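The Long Gray Winter of Our Living Rooms, and the Slow Return of Orange

A year of paint chips, borrowed rugs and one very bright hallway in Herness
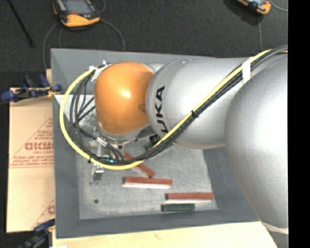 My house was gray for eleven years, and I want to say at the outset that I chose it, every wall of it, with great care and a fan of paint chips that I carried in my coat pocket like a passport. I had a pale gray for the living room, a slightly warmer gray for the stairs, and a gray for the bathroom that was supposed to have some violet in it if the light was right, though in eleven years I never caught the light being right. Everybody I knew was doing the same. We visited each other's gray houses and admired them, and we went home feeling calm and possibly a little sleepy. What we had forgotten (I certainly had) is that gray is at its best when it has something to stand next to. Put a gray bin on a pale wooden table and your eye passes right over it, but bring a shiny orange and a loop of bright yellow in above it and suddenly the gray looks handsome, even deliberate, and the wood looks warmer than it did before. I had spent years buying the bin and the table, so to speak, and had never once thought about the orange.

The trouble started with a lampshade. I was in Canpolat, the fabric and remnant store on the low end of Market Street, hunting for lining material, and there was a lampshade on the counter in a color somewhere between a tangerine and a traffic cone. It wasn't even for sale. Somebody had brought it in to be re-trimmed and hadn't come back for it, and it had been sitting by the register since August. I asked after it three weeks in a row. On the fourth week they let me have it for the price of the trim, which I think was mostly to get me to stop asking, and I carried it home on my lap on the bus with everyone looking.

I put it on the lamp in the corner of the living room, next to the gray chair, and for the first evening I hated it. I really did. It was like having a loud cousin to stay. It turned the wall behind it a strange peachy color and I kept looking up from my book to check whether it was still there. By the end of the week, though, I had moved my reading chair so I could sit closer to it, and by the end of the month I had begun to look at the rest of the room with a new and unfriendly eye.

Now, Herness is not a town with a reputation for color. We have fog for a good part of the year and the houses on the hill are built of a stone that goes nearly black in the rain. But if you go back a bit, people here painted like parrots. The little museum over the library has a box of old paint cards from Mevutik, the firm that made house paint down by the harbor until the works closed, and I spent two afternoons at a desk with that box, wearing the cotton gloves they hand you and trying not to hum. There are 77 cards in it. Every one has a square of real paint brushed on by hand, and they have hardly faded because nobody ever put them in a window. There is a mustard, there are several reds, there is a green so deep it looks edible, and there is a whole family of oranges, going from something like the inside of a melon down to something like a flowerpot left out over winter. Of grays there are exactly two, and both are marked for use on floors.

I loved the names as much as the colors. Most are plain enough, Barn and Signal and Lemon Peel and so on, but my favorite is Wustonum, the brightest of the oranges, and no one at the museum could tell me what it means or whether it was a place or a joke or somebody's boat. The back of the card says "For Hallways and Cheerful Kitchens." I read that and thought of my own hallway, which was gray of course, a gray called something to do with mist, and which I had not felt one way or the other about in a very long time.

It took me most of the fall to get up my nerve. Paint isn't expensive as these things go, but it is public, and a hallway is the most public part of a house. The mail carrier sees it. The neighbors see it when they come to borrow the ladder. I had a sample pot mixed to match the Wustonum card as closely as the man at the counter could manage from my description and a blurry print, and I brushed a patch of it beside the coat hooks, and then I lived with the patch for five weeks, hanging my longest coat over it when company came.

I should tell you what I learned from the patch, because it has been more use to me than anything I've read on the subject. The first thing is that orange changes all day long. At breakfast it was soft, nearly pink. At noon it was flat and a bit rude. At about four, when the sun comes in low through the glass over the front door, it did something I can only compare to opening the oven to look at a pie. The second thing is that the finish matters almost as much as the color. I had the sample in flat and then again in gloss, side by side, and the gloss one seemed a full shade lighter wherever the light fell on it and a full shade darker everywhere else. Gloss holds a little window of brightness in it that moves when you move. In a narrow hallway, that turned out to be very good company.

And the third thing, which I resisted, is that I didn't want to lose all of the gray. I had gone into this expecting to throw it over entirely, the way people do when they cut off their hair. But the trim around the doors was gray, and the old radiator was gray, and once the orange patch was there those two things looked better than they had since I moved in. So the trim stayed, and so did the stairs. I have come to think of the gray years less as a mistake and more as an extremely long coat of primer.

The painting itself took one weekend and the Monday after it. I did the cutting in and my sister did the rolling, and we ate soup standing up in the kitchen because we couldn't get to the dining room. A friend who does this for a living had told me to budget 1,000 dollars if I had it done properly and had laughed out loud when I said I would do it myself, and there is a wobble over the kitchen door that I suppose proves the point. I have hung a small mirror near it. The mirror doesn't cover the wobble but it gives people somewhere else to look.

Since then I've been paying attention to other people's front halls, and I don't believe I'm alone. When the neighborhood association held its winter open-house walk, I went into nine houses, and four of them had a wall that would have been unthinkable a few years ago. One was the yellow of a good raincoat. One was a blue I would happily have sat down in front of for an hour, if they hadn't been trying to move us along toward the cider. In a house near the top of the hill the owners had kept everything pale, walls and floor and furniture, and then painted the inside of a single cupboard bright red, so that you got a jolt of it every time someone went for a glass. I must have opened that cupboard three times. They were very nice about it.

There was grumbling as well, I'm bound to report. One couple had been told by their real estate agent that a yellow hall would put off buyers, and they had gotten as far as pricing the repaint before they remembered that they weren't planning to sell. I understand the worry. A good many of us have been decorating for years on behalf of some stranger who may one day want to buy the place, a stranger with no taste in particular and a horror of being startled. My own house is on the tax rolls for a sum that makes me dizzy, and I did lie awake one night wondering whether I had painted 2,000 dollars off it. Then I got up for a glass of water and walked through the hallway with only the street light coming in, and the whole wall was glowing like a jar of marmalade, and I went back to bed and slept perfectly well.

If you are tempted, start with something you can carry. A lampshade will do it, or a tray, or one good cushion; Canpolat keeps a basket of remnants by the stairs, and for 30 dollars you can come away with enough velvet to cover a footstool and frighten the cat. Set it next to the dullest thing you own and leave it there for two weeks before you decide. You'll hate it for some of that time. Move it around a little, from the chair to the windowsill and back again, and see where it does the most for its neighbors.

As for me, I've gone back to the museum to ask about the green. The card is called Pickle, and I'm told I can bring my own brush.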